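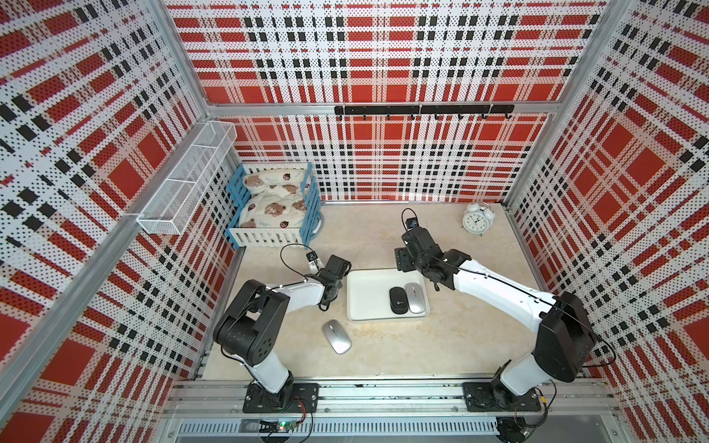

Domingo Arancibia asks whether the mice have to be paired again after every battery change. They do not. Pairing data is stored in the Rusta receiver and is kept when a mouse loses power. Pairing is repeated only if the receiver is replaced or reset.

Section 5. Pairing Mice with the Rusta Receiver

Before you begin

The computer must be running with a wired mouse or keyboard connected. Install the Fiore utility first (see Section 3). Remove any other wireless receiver from the computer until all mice have been paired.

Caution: Do not connect the receiver through an unpowered hub during pairing. An interrupted write can erase the stored device list.

5.1 Placing the receiver

1. Plug the receiver into a USB port on the front of the computer. If only rear ports are free, use the extension cable supplied.
2. Keep the receiver at least 30 cm away from external drives and their cables.
3. Wait for the status light to turn solid green. A light that stays amber means the port is not supplying enough power. Move to another port and repeat step 1.

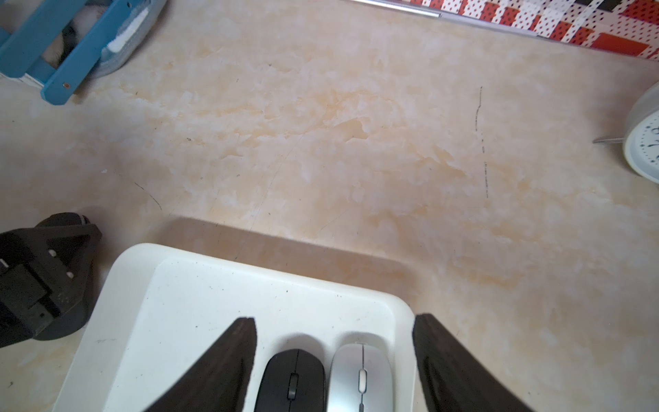
Jae-hoon Gil
Technical Writer, Piltine Product Documentation
Revised 16 May 2018

5.2 Pairing the first mouse

1. Open Fiore and select Devices, then Add.
2. Slide the power switch on the underside of the mouse to ON.
3. Hold the connect button until the light next to it blinks quickly, then release it.
4. When the model name appears in the list, select it and click Pair.
5. Move the pointer to all four corners of the screen. Click Accept if it follows without jumping.

Note: The list closes after 30 seconds without activity. If it closes before the mouse appears, start again from step 1.

5.3 Pairing additional mice

One receiver holds up to five devices. Switch off every mouse that is already paired before adding the next one. Each new entry is given the next free slot number,

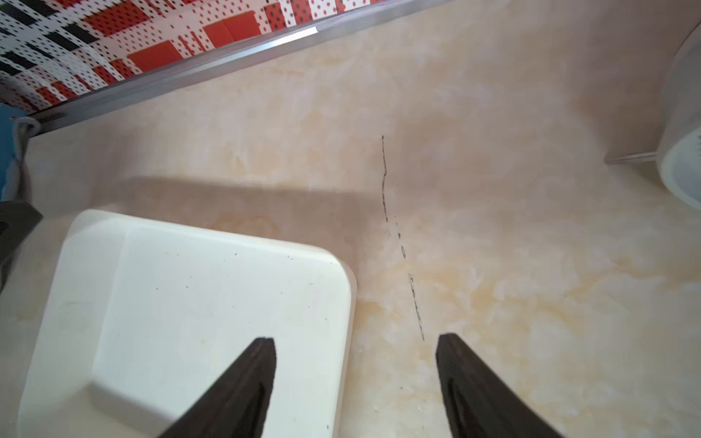

and that number can be changed later under Devices, Order. Slot order has no effect on tracking or battery life. It only sets which mouse is listed first in reports.

To give a mouse a name, right-click its entry and choose Rename. Names may contain letters, digits, and hyphens. Spaces are saved as hyphens.

5.4 Error codes

Code 94: The mouse answered but its firmware is too old. Connect it by cable and run Update.
Code 223: The device list is full. Remove an entry, close Fiore, and open it again.

If either code returns after the steps given, save the log file from the Help menu and attach it to your support request.

5.5 Resetting the receiver

Caution: A reset erases all slots. Write down the device names first.

1. Switch off all mice.
2. In Fiore, select Receiver, then Reset.
3. Type the serial number printed on the receiver and click Confirm.
4. Unplug the receiver and plug it back in.
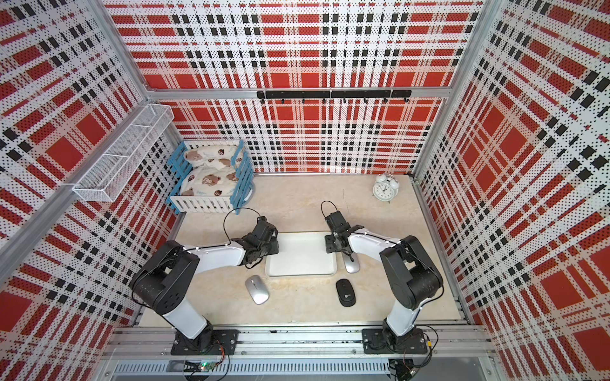 Fig. 5-4. Computer mice, white tray, and alarm clock on a tabletop.

After the reset, return to 5.2 and pair each mouse in turn. Custom button settings are stored in the Fiore profile and are applied again when a mouse is given the same name as before.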